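Progress report to the Retier fund, January

**Project:** Household sorting and stacking, Tudesthorpe
**Work package:** 2, nesting bowls
**Status:** on schedule, one item carried over

## Work done

The bowl set was brought into use at the start of the period. It consists of five plastic bowls in graded sizes: pink, blue, green, orange and red, smallest to largest as far as the pink, blue and red are concerned. The order of green and orange is to be confirmed with a rule, as the Lozano supply sheet gives rim diameters for three of the five only.

602 stacking trials were logged. Of these, 149 used the full set and the remainder used two or three bowls. A trial is entered as complete when every bowl sits level inside the next size up and no rim stands proud on one side. 67 trials were set aside for incomplete notes and will not be repeated.

Starting layouts are now drawn from the Liltska list. Bowls are placed upright and apart, or with rims close together. Close rims remain the harder case. The smaller bowl has to be lifted clear before it is moved across, and a knock to its neighbour shifts the whole group.

## Work surface

The bench top of pale boards has been kept. A cloth cover was tried and withdrawn, as it rucked under the larger bowls. The top is wiped down at the end of each Monday.

## Spending

4,000 was released for this work package. Bowls and cleaning materials are charged to it; bench time is charged to package 1.

## Carried over

- Measuring of green and orange bowls
- Written rule for a bowl that lands tilted and then settles
- Second set of bowls, same sizes, for wear comparison

## Layouts

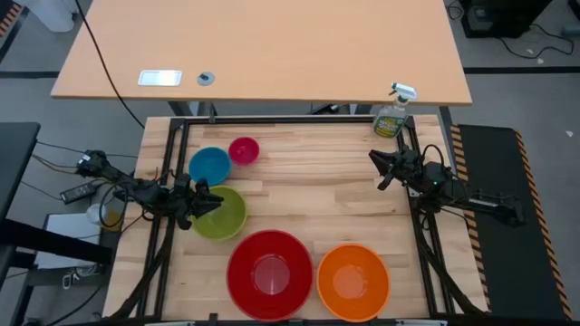
Pink, blue and green bowls grouped to the left, in both views.
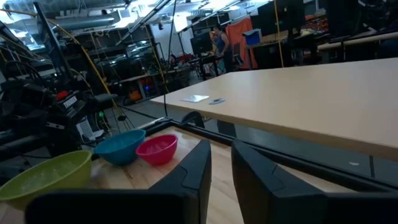
## Comments received on the draft

Lozano asks that the tilted bowl rule be settled before any more full-set trials are logged, and would count a bowl as nested only if it is level when released. Later settling should go in a separate column. Lozano also asks for the spare set to be bought from the same batch, as rim thickness varies between batches and a thicker rim can hold the next bowl up.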